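Play kitchen table, March, after lunch

Got the white table set out again for the Sedgate set, and I'm still fussing over where the big round purple piece goes. For now it gets the banana, and I like the yellow against it.
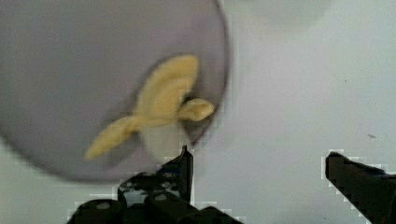 C. Rao, workshop technician

The green colander is my favorite thing in the whole box. It's big, though, and wherever I put it, it ends up bossing the rest of the table around! I want the pans over at the left, with the oven opposite, so there's open space in the middle to play in.
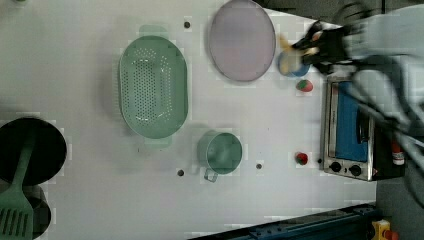

The Ziltham order form wants a part number for every plate — 184 is the small blue one, I think, must check. Still undecided on the orange slice too. It looks a bit lost up by the far edge.
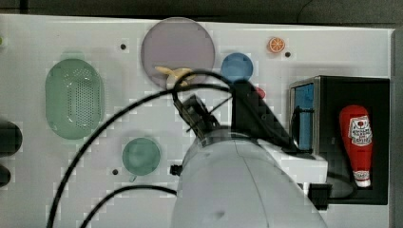 Banana on the purple plate, colander at left.

To do: ask Teltport about 3 more plates, any color but green.
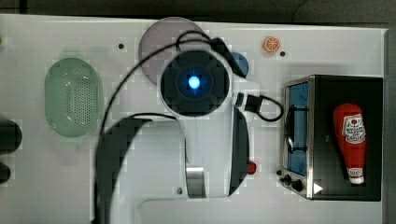

Colander and orange slice, with the toaster oven at right.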